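Skerkadby Music Prize, who should have won?

udska_fan
Posted 23 June 2013

So the results are out. Laurinda Pinheiro took Album of the Year and Best Live Act, Manee Inthanon got Best Song and nothing else. I thought Manee had the better year by a long way. Five nominations and one win is a poor return for that record.

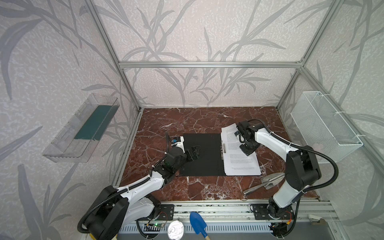

Album of the Year

My pick was Nuchit. It's the only record on the list I still play from start to finish. Laurinda's album has 3 great songs up front and then it sags. The second half sounds like demos.

tapehiss40
I don't agree. The second half is where she stops trying to get on the radio. Give it another go with the lyrics in front of you. The jury had since February to listen to these and I think they got it right.

udska_fan
I've had it since February too. Still sags. And if the jury wanted lyrics, Manee wrote every word on Nuchit herself. Laurinda had co-writers on most of hers.

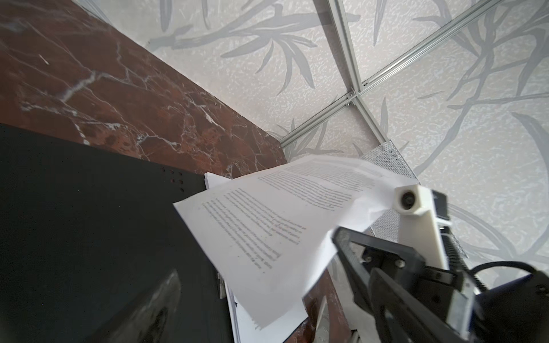

Amano says co-writers shouldn't count against anybody. Half the past winners had them. What bothers me more is the voting. It's 40 jurors and most of them work in radio, so the songs that got played are the songs that win.

marlowe_b
Is it still 40? I thought they cut the jury after the fuss over the folk category.

tapehiss40
Still 40. They talked about cutting it and didn't.

Best Live Act

marlowe_b
This one I can't argue with. I saw Laurinda in Udska over the winter and she played for two hours with a bad cold. The band was tight and the sound was good even at the back by the bar. Manee's show was fine but she hardly spoke and left out the title track.

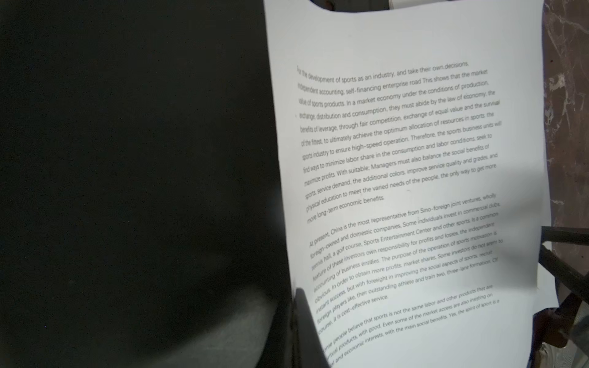 I'd also say the live award should go to somebody who toured outside the big towns. Laurinda did all the small halls up the coast. Tickets were cheap and you could get one at the door.

udska_fan
OK, I'll give you live. I still want a recount on the album.

tapehiss40
They don't do recounts. Does anyone know if the ceremony is being repeated on the radio? I missed the first hour.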